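What is new in the pushing planner

In the January issue we promised to write more about the software side of our tabletop work, and several readers of this newsletter asked specifically about pushing. So this time we leave the grasping stack alone and explain what has changed in the planner that moves small blocks with a single finger.

The task is easy to say. A person types a sentence, such as "put the yellow ones near the red ones", and the arm must do it only by pushing. It cannot pick anything up. The difficulty is that a block which is pushed does not always go where the finger goes. A cube pushed in the middle of its face travels quite straight, but a star turns at the first touch, and a cylinder likes to roll away to one side if the finger is a few millimeters from the center line.

Until last fall our planner, which we call Lovamora, computed the whole path for all blocks at the start and then executed it. If a block slipped, the plan was already wrong, and the arm continued to push the air where the block should have been. Szymon Baran, who wrote most of the first version, proposed to throw away the long plan and keep only the next push. Now the planner looks at the camera, chooses one short stroke, executes it, lifts the finger and looks again. The longest stroke permitted is 60 millimeters. We tried longer ones and the error grew too fast, especially with the heart and the star.

For every stroke the planner samples 800 candidate pushes. Each candidate has a contact point, a direction and a length. A small learned model predicts where the touched block will stop and whether it will hit a neighbor. The candidates that would bring a block over the edge of the board are removed before the scoring, and this check is written by hand, not learned. Teodor Sadowski insisted on this and I think he was right. A learned penalty for the edge worked well most of the time, but "most of the time" still means that somebody must get up from the chair and put the block back.

The second change is about groups. Earlier the planner treated each block as a separate object, also when two of them were touching. It would try to put the finger into a gap which did not exist. Now the perception node gives us, together with the poses, a list of contacts, and blocks in contact are handled as one body for the first prediction. A star with a cylinder against its side is a good test for this, and a tight pile of cubes is a harder one, above all when the arm itself hides a part of it. In this case the node keeps the last pose it trusted and marks it as old. The planner may not choose an old block as a target, it can only avoid it. 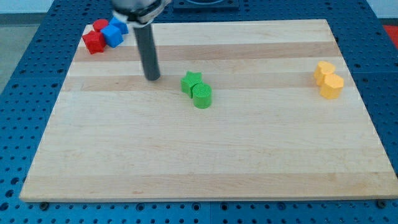

Theerawat Kaewsai wrote to us after reading a draft of this item that he does not agree with handling touching blocks as one body. In his experience the contact breaks already in the first centimeter, and then the prediction for the pair is worse than two separate predictions. He would rather sample both hypotheses and let the score decide. We have discussed it and he has a point, at least for round pieces. It costs almost double the time per stroke, so at the moment it is an option in the configuration file, switched off by default. The name of the option is split_contacts, if you want to try it.

About the data: the prediction model was trained on 1374 pushes, of which 1070 were used for training and the rest were kept for testing. This is a small set, and you can notice it with the hexagon, which the model still believes to be something between a cube and a cylinder. We will collect more pushes with it in the coming weeks.

There are also two smaller things for those who already use the package. The log viewer now shows the rejected candidates in gray, so it is possible to see why a push was not taken. And the lift height between the strokes has moved from the code to the settings - please check your own value after the update, because the old one is not copied automatically.

Bug reports go to the usual list. Please attach the log of the stroke before the failure as well, not only the failed one.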